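Grasholm 항체 생산시설 견학 후기

2019년 5월 10일 Grasholm에 있는 Endar의 항체 생산시설을 견학했다. 평소 웨스턴 블롯과 면역조직화학염색에 Endar의 토끼 다클론항체를 쓰고 있어서 로트 간 차이를 어떻게 관리하는지 보고 싶었다. 참가자는 31명이었고 5개 조로 나누어 움직였다. 접수대에서 가운과 덧신을 받고 휴대전화는 사물함에 넣었다. 우리 조는 정제실부터 들어갔다.

정제실

항원 친화 컬럼으로 혈청을 정제하는 구역이다. 유리창 너머로만 볼 수 있었다. 용출 분획은 바로 중화한 뒤 투석으로 넘긴다고 한다. 보존액은 글리세롤이 들어간 PBS이고, 아지드화나트륨이 없는 제품은 따로 주문해야 한다. 컬럼 재사용 횟수를 물었으나 항원마다 다르다는 답만 들었다.

검증실

로트마다 세포 용해액으로 웨스턴 블롯을 하고, 가능한 표적은 siRNA 넉다운 시료를 나란히 건다. 밴드가 예상 분자량에서 벗어나면 펩타이드 블로킹을 추가한다. 조직 염색은 파라핀 절편을 쓰며 희석배수는 1:300을 출발점으로 잡는다. 항원 부활 완충액은 시트르산과 Tris-EDTA 두 가지를 모두 시험한다. 우리 실험실에서는 시트르산만 써 왔는데, 핵 단백질은 다시 해 볼 생각이다.
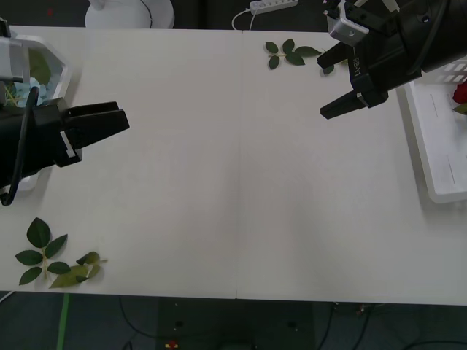

보관과 출하

완제품은 영하 20도 이하 냉동고에 로트별로 보관한다. 출하 전에 이전 로트와 같은 막에서 비교한 결과를 남기며, 고객이 로트 번호를 알려 주면 이 자료를 보내 준다. 국내 주문은 Arruda 물류창고를 거친다. 소용량 포장은 30 µL이고 첫 시험용으로는 충분해 보였다.

질의응답

면역침강용 항체에 대한 질문이 가장 많았다. 중쇄 밴드와 표적이 겹칠 때는 경쇄 특이 2차항체를 권했다. 동결 조직 자료가 부족하다는 지적에는 12월까지 일부 품목을 보완하겠다고 했다. 시간이 모자라 유세포분석 쪽 질문은 서면으로 받았다.

교통과 신청

Jivville역에서 셔틀버스가 다닌다. 돌아오는 차는 견학이 끝나고 한 번뿐이다. 점심은 구내식당에서 제공되었다. 신청은 Endar 홈페이지에서 소속 기관 메일로만 가능하고, 확인 메일을 출력해 가야 한다. 발표 자료는 현장에서 나눠 주지 않고 나중에 메일로 보내 준다.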